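## 4. Vestir la cama y guardar la ropa plegada

Esta sección corresponde a las habitaciones con la cama pegada a la pared. Para las camas exentas, siga la sección 3 y vuelva aquí a partir del paso 6.

Antes de empezar, tenga a mano:

- la sábana bajera de la medida del colchón
- la ropa que se va a plegar (fundas, toallas, mantas pequeñas)
- una caja de cartón con las solapas enteras, si va a guardar algo

### 4.1 Colocar la sábana

1. Separe la cama de la pared lo justo para pasar el brazo. En las habitaciones de Pristanden basta con un palmo.
2. Enganche primero las dos esquinas del lado de la pared. Meta bien el elástico por debajo del colchón.
3. Enganche las dos esquinas del lado libre, tirando en diagonal.
4. Vuelva a arrimar la cama. Empuje por la base y no por el colchón, o la sábana se frunce junto a la pared.
5. Pase la palma de la mano desde el fondo hacia fuera. Las arrugas suaves pueden quedarse; los bultos no.

**Nota.** Una sábana de la medida siguiente se puede usar, pero queda floja y forma ondas en el borde trasero. Remeta el sobrante antes del paso 4.

**Precaución.** No arrastre la cama en diagonal. La esquina del cabecero raya la pintura, y las marcas pequeñas en una pared blanca se notan más de lo que parece.

### 4.2 Plegar y colocar la caja

6. Sacuda cada pieza y extiéndala sobre la sábana, con el revés hacia arriba.
7. Doble a lo largo y luego a lo ancho, hasta obtener un rectángulo. Deje el canto redondeado hacia la pared – así se cogen las piezas de una en una sin deshacer el pliegue.
8. Apoye la caja en la pared, a la derecha de la cama, y trabaje en la parte que queda libre.
9. Si la caja es reutilizada, no se guíe por lo que lleva impreso. Escriba el contenido nuevo en una etiqueta y péguela en la cara que vaya a quedar a la vista.

Sábana verde y caja de cartón contra la pared:

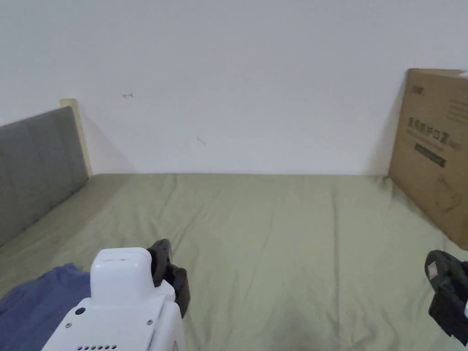
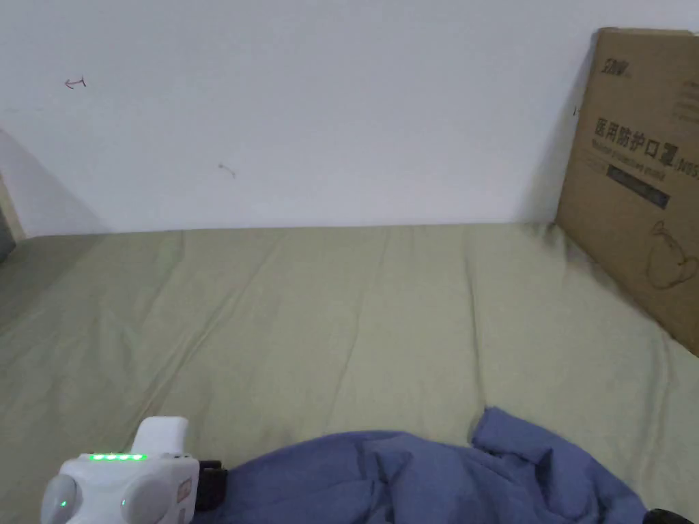
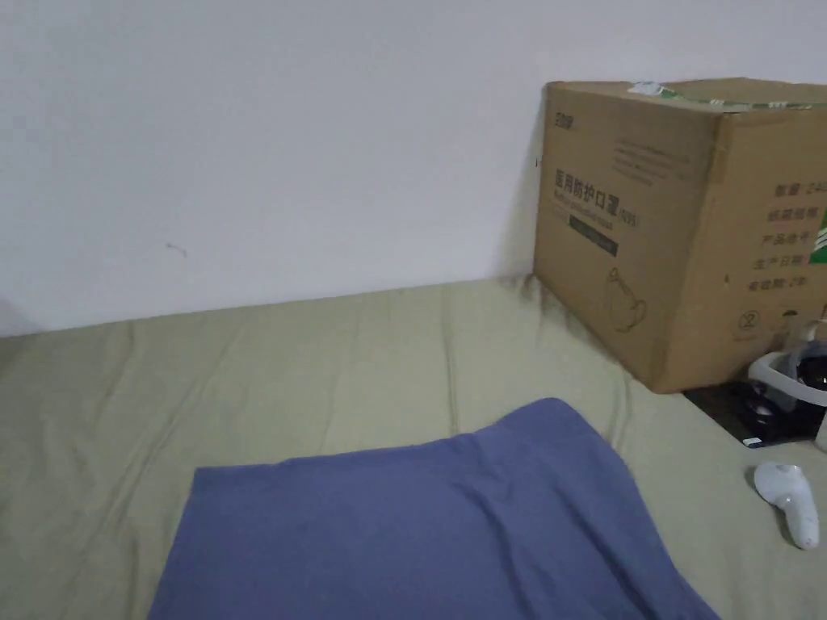
Hongmei Deng pide que se cambie el orden: ella deja la caja en el suelo hasta tener todo doblado, porque encima del colchón hunde la sábana y hay que volver a estirarla. En Reltstead lo hacen así desde agosto. Las dos formas son válidas siempre que la base de la caja esté limpia; si ha estado en el almacén, pásele antes un paño seco.

### 4.3 Llenar y cerrar

10. Ponga abajo las piezas gruesas y arriba las fundas.
11. No llene la caja por encima del borde. Si las solapas se abomban al cerrar, saque una pieza.
12. Cierre con una sola tira de cinta a lo largo. Doble el extremo sobre sí mismo para poder despegarla después.
13. Anote el número de caja en la hoja del armario. La numeración de ropa de cama empieza en la 129; las anteriores son de toallas.

**Precaución.** No guarde ropa con humedad. Ante la duda, déjela extendida una noche y plieguela por la mañana.

### 4.4 Repaso final

- La sábana no asoma por debajo del colchón en el lado libre.
- No queda ropa suelta sobre la cama.
- La caja está fuera de la habitación o, si se recoge más tarde, de pie y apoyada en la pared.

Las manchas de la pared se comunican a Austra Urbonaitė con el número de habitación. No las frote con estropajo. Para pedir sábanas de repuesto, use la referencia 345 del catálogo Justelik e indique la medida del colchón.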